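Compartir (8) | Imprimir | Enviar por correo electrónico

3. Declaraciones frontales y percepción del consumidor

3.1. Antecedentes y preguntas

El estudio se realizó en Norkden y Sketden, dos municipios con una oferta comercial parecida pero con distinta proporción de tiendas pequeñas. El diseño del cuestionario sigue el propuesto por Nhi Thái en un trabajo previo sobre bebidas de té, con dos modificaciones: se eliminó la escala de agrado y se añadió un bloque sobre la lectura de cifras energéticas.

Interesaban dos cuestiones. La primera era si los compradores distinguen entre una declaración relativa al azúcar y una relativa al valor energético cuando ambas aparecen juntas. La segunda, si el color dominante del envase modifica la expectativa de sabor antes de que se haya leído texto alguno.

3.2. Declaraciones en la parte superior de la etiqueta

En el inventario de envases se registraron 109 referencias de bebidas no alcohólicas. Para cada una se anotó el idioma de la declaración, su posición y el contraste con el fondo. La posición más problemática para la codificación fue la franja superior de la etiqueta, en la que el texto puede repetirse a lo largo del contorno. En esos casos la declaración se contabilizó una sola vez, aunque fuera legible en más de un punto (figura 1a).

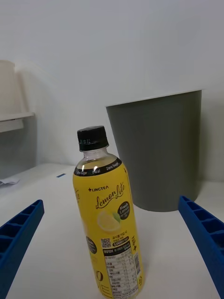 Figura 1a. Botella de etiqueta amarilla con banda negra y las leyendas «Zero Sugar» y «0 kcal» en letras blancas.

Las respuestas válidas fueron 1,967, de las cuales 644 corresponden a Sketden. Los participantes que recordaban haber visto una cifra energética no siempre sabían decir si se refería a la ración, a cien mililitros o al envase completo. La confusión fue más frecuente entre quienes compraban la bebida para consumirla de inmediato — en la calle o en el trabajo — que entre quienes la adquirían con la compra semanal.

La declaración en inglés no redujo el reconocimiento. Varios encuestados que afirmaron no leer ese idioma interpretaron correctamente la expresión «zero», probablemente por su presencia habitual en los lineales. En cambio, las frases más largas en idioma extranjero quedaron sin interpretar en la mayoría de los cuestionarios. No se observaron diferencias claras por edad, con la salvedad de que el grupo de mayores de setenta años era reducido en ambos municipios.

Utilizamos cookies propias y de terceros para mejorar su experiencia de lectura. Aceptar | Configurar

3.3. Color del envase y expectativa de sabor

El segundo bloque se ocupó del color sin texto. Se pidió a los participantes que asociaran cada tono con un sabor y con un grado de dulzor. Las marcas Lục y Norari, ambas de distribución local, se excluyeron de las muestras por su asociación demasiado fuerte con un único color corporativo.

Los amarillos puros se vincularon con el limón y con una acidez media. Los tonos situados entre el amarillo y el verde dieron respuestas más dispersas: lima, manzana verde, té y, en menor medida, hierbas. La apariencia de estos tonos intermedios depende además de la dirección de la luz. En una superficie curva y mate, una misma tinta puede parecer lima por un lado y tender al oliva por el otro (figura 1b), lo que obliga a fijar el ángulo de iluminación cuando se comparan respuestas entre sesiones. 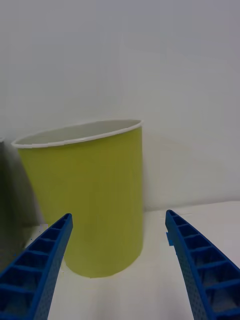 Figura 1b. Recipiente cilíndrico de color verde amarillento, abierto y con borde blanco.

La expectativa de dulzor fue más baja para los verdes que para los amarillos. El efecto se mantuvo al separar los resultados por municipio, aunque en Norkden fue menor. Una explicación posible es la mayor presencia de infusiones frías en sus comercios, pero los datos disponibles no permiten comprobarlo.

3.4. Limitaciones

El cuestionario se aplicó en junio, cuando el consumo de bebidas frías es alto, y no puede descartarse un efecto estacional. Tampoco se controló el orden en que se mostraron los tonos durante las primeras sesiones — error corregido después —, por lo que esas respuestas se analizaron por separado. Los resultados de ese análisis se incluyen en el anexo B.

Reciba los nuevos artículos en su correo. Suscribirse al boletín

Imprimir esta sección | Comentarios (0)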